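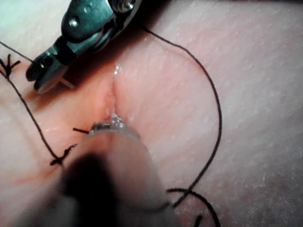

Filed under: Music, Listening Notes

Siregar put out a new single in April and I have been playing it most mornings since, so I wanted to write something down before the album comes and changes how I hear it.

The song is called "Stultham" and it runs a little over four minutes. If you only know Siregar from the first record, the big difference is the drums. On that record they were mostly programmed and kept low. Now there is a real kit, played by Erhan Bayram, and it is the loudest thing for the first verse. Tsion Degefa doesn't start singing until almost a minute in. When she does, she sings lower than she used to, close to speaking in the second verse.

I didn't like it the first time. I had it on in the car with the windows down and it sounded like a demo. At home on the good speakers I could hear the organ part under the chorus, two chords going back and forth, and that changed my mind. I would say don't bother with it on a phone.

The words are about a town she lived in as a kid and went back to for a funeral. She never says whose. There is a line about the bus station having a new roof and the same clock, and that one stays with me. The chorus is just the name of the town and the word "still," sung four times, with the last one held over the break.

The video came out the same week. It is one long shot from the passenger seat of a car, driving in through the edge of a town at dusk. Lights come on in the houses. Degefa is driving, and you see her hands and sometimes her face in the mirror. She doesn't mouth the words. I think it suits the song, though I have only watched it twice. I'm not much of a video person and would usually rather have the lyrics printed somewhere.

The B-side is a cover of an old lullaby with a lot of tape hiss on it. My wife likes it better than the single. I can take it or leave it. The hiss is so loud at the start that I checked the cable.

It's on Grastell, the label that did the Clustgate reissues a while back. They pressed 400 copies of the seven-inch, and mine is number 37. The sleeve is thin, and the corner was bent when it got to me, but the record plays clean. Side B has the label slightly off center. I asked at the shop whether that was common with these and the guy said he had sold 12 of them and hadn't looked.

I saw them play once, three years ago, opening for a band I have mostly forgotten. They had 30 minutes at most and spent a good part of it tuning. Degefa apologized for the tuning and then told a long story about losing a suitcase. They played "Harbor Light," which was the one I had come for, and a slow one with no title that I have been hoping would turn up on something. I listened for it here. It isn't on either side. Maybe it's on the album.

The tour has 17 dates and the closest one to me is a four-hour drive. I looked at the train and it gets in after the doors open, with nothing going back until the morning. A friend has offered a couch. I haven't decided. The room is small and I would like to hear Bayram's drums in a room like that, especially the part near the end of "Stultham" where he drops out for two bars and comes back on the wrong beat, or what sounds like the wrong beat until the organ catches up with him.

Other things I've been playing this month: the second Clustgate reissue (side two only, side one still does nothing for me), a cassette of choir music I got for a dollar, and the first Siregar record again, to compare. It holds up fine. The programmed drums bother me more than they did, and "Harbor Light" is shorter than I remembered.

If anybody has a recording of that slow one from the live set, even a bad one, please email me. The address is on the contact page.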